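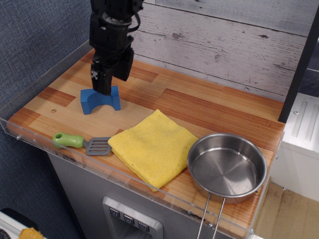
Tampo da cozinha de brincar, com o resguardo de acrílico à frente e à esquerda.

Marcas no resguardo de acrílico de uma cozinha de brincar: limpar, polir ou substituir?

Kilian Lüthi
24 de agosto de 2025 (2025-08-24)

Tenho uma cozinha de brincar Cleteo com tampo de 75 cm e padrão de tacos de madeira. Montei em maio um resguardo de acrílico transparente, de 2 mm, aparafusado ao bordo da frente e ao lado esquerdo, para os acessórios não caírem ao chão. Sobressai 9 mm acima do tampo.

O bordo da frente apresenta manchas e pequenos riscos. Até agora limpei só com o pano amarelo e água. As manchas saem em parte, os riscos ficam. A panela pequena de inox costuma ficar no canto direito, um pouco por cima do resguardo, e suponho que o fundo contribua para o desgaste.

Pretendo saber:

1. Que produto se pode usar em acrílico sem o deixar baço.
2. Se é preciso desmontar o resguardo para polir.
3. Se a pequena marca redonda no lado esquerdo do tampo deve ser tapada. Não consigo perceber se é um nó do padrão ou um furo de parafuso.
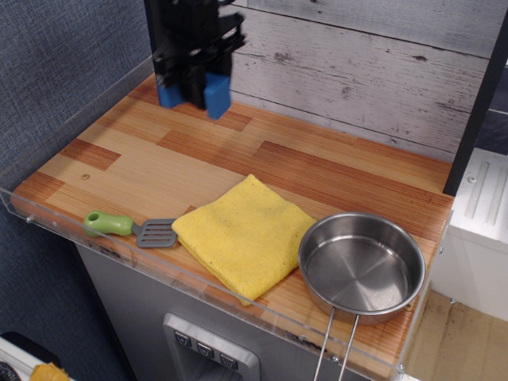
Resguardo da frente, com os parafusos pequenos junto às extremidades.

Os parafusos estão apertados à mão. Não usei anilhas.

Este sítio utiliza cookies para melhorar a sua experiência de navegação. Ao continuar, aceita a nossa política de cookies. Aceitar | Gerir preferências

Verena Gasser

Por pontos.

Limpeza. Água morna com uma gota de detergente neutro da loiça, pano de microfibra limpo, secar com outro pano. Nada de álcool, acetona, amoníaco ou limpa-vidros comum. O acrílico pode fissurar a partir das arestas cortadas e dos furos, e o dano por vezes só aparece semanas depois. O pano que serve para o tampo não deve servir para o acrílico: qualquer grão preso nas fibras risca. Na fotografia do canto esquerdo do tampo, mais abaixo, o pano amarelo tem pontinhos escuros. Pode ser apenas sujidade presa no tecido, mas eu lavava-o à parte, sem amaciador, ou usava um novo.

Riscos. Passe a unha. Se a unha não prende, um polidor para plásticos resolve, aplicado com pouca pressão e movimentos lineares cruzados. Se prende, é preciso lixa de água de grão fino antes do polidor, e numa peça de 2 mm o trabalho pode custar mais do que cortar outra tira.

Desmontagem. Para limpar, não. Para polir, sim. O polidor acumula-se à volta da cabeça dos parafusos e na junta com o tampo – depois de seco é difícil de tirar. Ao montar de novo, o furo no acrílico deve ter folga em relação ao parafuso, e convém uma anilha de nylon. Aperte até encostar e pare.

Marca redonda. Com uma agulha sem ponta percebe-se logo: se entra, é furo. Um furo que atravesse a superfície deve levar cera de retoque no tom mais claro do padrão, para não deixar entrar água. Se a agulha não entra, deixe estar.
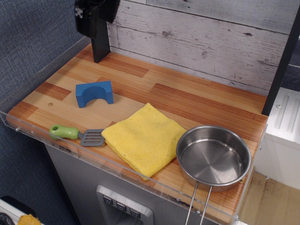
O canto esquerdo do tampo: a marca redonda fica ao lado do bloco azul em arco.

Quanto à panela, uns pés de feltro debaixo do fundo ajudam, desde que não vá à água. A solução mais simples é recuá-la para trás do resguardo. A espátula de cabo verde não me preocupa: a cabeça cinzenta está pousada no tampo e não toca na tira.

Plistedex

Uso Gresine em tudo e nunca tive problemas. Nos vidros, na bancada, nos brinquedos. Experimente num canto.

Verena Gasser

Plistedex, convém ler o rótulo primeiro. A embalagem que tenho em casa exclui acrílico e policarbonato.

Kilian Lüthi

Obrigado. Fiz o teste da agulha e entra, portanto é furo. O tampo tem 19 mm e a agulha parou antes de chegar ao outro lado. Vou tapar com cera clara.

Nos riscos da frente a unha não prende, exceto num perto do canto direito. Vou desmontar a tira, polir e voltar a montar com anilhas de nylon. Falta-me confirmar o diâmetro dos parafusos, que vieram num saco sem referência. Se alguém souber a medida dos que a Cleteo fornece, agradeço.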